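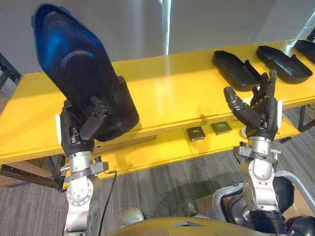

Sakside, February

Moulded shells on the long bench: stacking, spacing and the shelf underneath

knaylor
Looking for opinions on bench layout for black moulded shells. They are tray-shaped, with a curved ridge across the inner face. At present they sit in a row along the top of the yellow table and get picked up singly for checking. Batch is 554. I would like to nest them to save length, but I suspect the ridge will mark the part below.

dean_nuttall
Nest them with tissue between. We did 2,164 housings that way at Govar and had two rejects for scuffing.

S.Zoubi
Disagree. Tissue sheds on gloss, and the inner face on yours looks glossy, with a blue tint to it. Keep the single row. Check the concave side with the part tilted upright — a flat one hides shallow sink marks near the ridge.

dean_nuttall
Depends on the tissue. Ours was lint-free.

S.Zoubi
Lint-free still drags grit if the bench isn't wiped.

kirstyL
Separate point. What are the two small square parts on the lower shelf? If they belong to another job they want a labelled tub. Loose bits under a bench end up in the wrong box.

knaylor
Different job, waiting on Ambrose for a drawing. Will tub them.

P Dobson
Is the tabletop bare or covered? Bare tops scratch the rims whichever way up you put them. A 2 mm foam sheet cured it for us. Vastum do it by the roll.

knaylor
Bare. Foam is worth trying. Single row for now, and I'll nest around 20 with tissue as a trial.

dean_nuttall
Put them under a raking light afterwards or you won't see a thing.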